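The Second Life of a Good T-Shirt

I own 19 T-shirts and I wear five of them. I know this because last August I dumped the whole lot on the bed, meaning to be ruthless, and ended up sitting on the floor for an hour with a bowling league shirt from a league I never joined.

I bought that one for two dollars in a church basement in Gondal, the summer my car died there and I had an afternoon to kill. It says ULEL LANES across the back and has a pin flying off one shoulder. The collar's gone wavy and there's a bleach spot near the hem. I would run into a burning house for it (a small fire, anyway).

So when my editor asked who'd like to spend a week with people who trade printed T-shirts for a living, my hand was up before she finished talking.

The Back Room at Wokley

Cor Kramer's shop is on the side street behind the old Wokley bus depot, and you'll smell it before you find it, a mix of steam iron and peppermint tea. He opens at ten, or when he feels like it. Shirts hang by color, which drives some customers crazy, because what they want is a size.

"Nobody ever fell in love with a medium," Cor told me, and went back to picking lint off a navy crewneck.

He buys by the sack. A sack might give him one shirt he's thrilled about, a dozen he can sell, and a heap that goes off to be cut into rags. He's got a fast way of going through them, too! He doesn't look at the picture first. He rubs the neck between finger and thumb, flips the hem to see the stitching, and only then turns the thing around to find out what it says.

I tried it and was terrible. I kept getting distracted by the words. Shirts talk all day long if you let them: fun runs, family reunions, plumbing companies, towns I've never been to, years from before I was born.

The years are what I fell for. Put a date on a shirt and it feels as if it comes with a past, even when it was printed last spring. Cor says a date sells better than a slogan, and an odd date sells better than a round one. Add a grand word or two and you've got something people will wear until it falls apart.
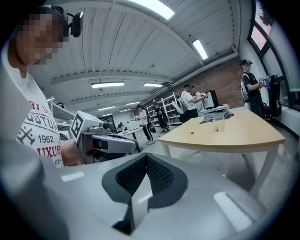
How to Keep the Print Alive

For this part I went to Siriporn Rojanasak, who ran a screen printing shop for years and now repairs and washes other people's favorites. She looked at my bowling shirt for a long time and asked what I'd been doing to it. I said washing it. She sighed.

Her rules are simple enough. Turn the shirt inside out. Cold water, short cycle, half the soap you think you need. Skip the softener. Hang it from the hem, out of direct sun, and if you have to iron, do it from the inside with a towel underneath. The dryer she wouldn't even discuss.

Cracked ink can't be uncracked, sadly, but she likes it that way, and so do I. A thin collar can be saved with a strip of cotton tape stitched along the inside. She did mine while I drank her coffee, and it took less time than the coffee did.

What They Go For

Most of Cor's shirts cost less than lunch. The most he's ever asked was 229 dollars, for a faded Driteck work shirt with the name of a delivery driver sewn on the pocket, and a woman paid it on a Wednesday morning without blinking. He still talks about her. He also still wonders if he should have kept it, and I noticed he has a hook by the register with nothing on it.

I came home with three shirts, so now I own 22. One has a lobster on it. I'm wearing it as I write this, and it's already been washed cold, inside out, and hung from the hem over the bathtub.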